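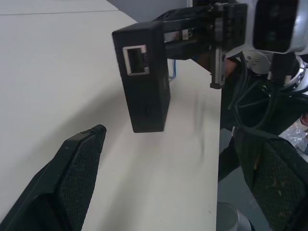
Plugging a Network Cable into a Small Two-Port Adapter

Guides > Home Office > Wired Network > Adapters

June
By Greer Munro

A small black adapter box with Ethernet ports on the front is a simple way to get a wired connection onto a laptop that doesn't have a network port of its own. Most of the trouble people have with one comes down to a plug that isn't pushed in all the way or a cable that is too short for the desk. The whole job takes almost 7 minutes if the cable is already in the room.

What you need

The adapter, with its own lead for the computer
An Ethernet cable with a clear plug on each end and both clips intact
A free port on the router, switch or wall plate
A clear stretch of tabletop

Before you plug anything in

Look into the ports. Each one has a row of small gold contacts inside. If there is lint in there, blow it out with canned air. Don't poke at the contacts with a pin or a paper clip.

Next, look at the plug. The clip is the thin plastic tab that runs along one side. Press it with your thumb and let go. It should spring back. A tab that stays down or has snapped off will let the cable slide out the first time you move the desk, so use another cable or have a new end put on.

Lay the cable out from the wall to where the adapter will sit. Leave two feet of extra length at the desk end. In our Gatbridge office we cut it too close on one desk, and Ilse Meijer had to keep her laptop at the far left corner until a longer cable came in.

Connecting the cable

1. Set the adapter down with the ports facing you, or hold it in one hand if the table is slippery.

2. Turn the plug so the clip lines up with the notch in the port. Some adapters have the notch on the bottom and some on the top, so look first.

3. Hold the plug by the boot, the ribbed sleeve right behind the clear part. Gripping the thin cable further back makes the plug tip to one side.

4. Push straight in until the clip clicks. Don't rock it.

5. Give the boot a light tug toward you. The plug should stay where it is.

6. Plug the other end of the cable into the router or wall plate the same way.

7. Connect the adapter's lead to the computer and wait for the network icon to change from wireless to wired. Turn Wi-Fi off for a moment to make sure the wired side is carrying the traffic.

If you are only using one cable, leave the other port open. With the blue cable in the right-hand port, the left one stays free for a second device.
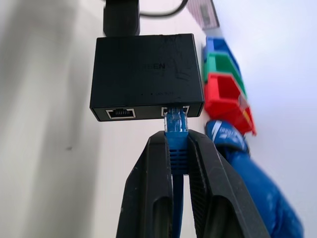

Does it matter which of the two ports I use?

On most two-port adapters either one will work. If the ports are marked with different speeds, use the faster one for the connection you rely on most. The sheet that came with the adapter will say if one port is reserved for something else.

Taking the cable out

Press the clip flat against the plug and pull by the boot. If the boot is stiff and covers the clip, squeeze the two together until you feel the clip release. Never pull on the cable itself.

Labeling

Put a tag on both ends of the cable with the same number. Ours carry the room number, so the cable in room 607 reads 607 at the desk and 607 at the switch.

Related guides

How to Test a Network Cable Without a Tester
Running Cable Along a Baseboard
Choosing a Cable Length for a Standing Desk
4 Ways to Keep Cords Off the Floor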